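Skuvix (manipulation method)

Skuvix is a method for learning robot grasps of soft containers from demonstrations recorded with a hand-held gripper. It was developed by Jamshid Mohammadi and Xiomara Ambrose at the Holance laboratory and applies mainly to pouches, sacks and other closed fabric objects whose outline changes when they are touched. The method predicts a closing point and a closing speed from a single wrist-level view, without a model of the object.

Background

Earlier work at Holance relied on a fixed overhead camera and a shape template fitted to each object. Templates performed well on boxes and tins but poorly on cloth, where folds shift between one trial and the next. Dark fabrics caused a further difficulty, as depth readings on matte black cloth were sparse and often missing along the lower edge.

Mohammadi proposed moving the viewpoint to the tool itself, so that both fingers and the target share one view. The relative position of the pads then serves as a scale reference – no separate calibration board is used.

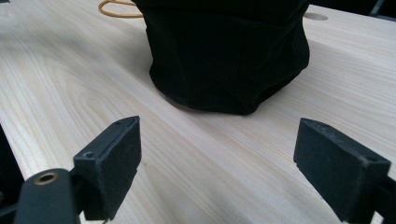
2 min read

Data collection

Demonstrations are made by a person holding the gripper. Each recording begins with the fingers open and the target beyond them, as with the black fabric bag on a pale wooden tabletop. The operator moves forward, closes the fingers, lifts the object and sets it down again. The published set, named Ilus, contains 137 demonstrations divided between two operators. Recordings in which the object slid before closure were kept and labelled as such.

Cords and straps are annotated separately from the body of the object. A yellow-orange cord against black cloth is easily separated by colour, but a cord matching its bag has to be marked by hand.

Method

The policy has two stages. The first estimates the region of cloth lying between the finger pads and assigns each part of it a stiffness class. The second selects a closing point within that region and outputs a speed profile. Parts labelled as cord are excluded from the closing point, although they may be enclosed by the fingers during the lift.

Results

In the main test the policy was run for 50 trials on pouches absent from the training set. Nine ended in failure, most of them slips during the lift. The template method, known internally as Sadeghi, was tested on the same pouches and failed more often, chiefly through closing above the fabric.

Limitations

Skuvix assumes one object on a flat surface. Ambrose has noted that the stiffness classes were chosen by hand and may not transfer to coated or padded fabrics. Transparent bags have not been tested.

Last edited 12/31/25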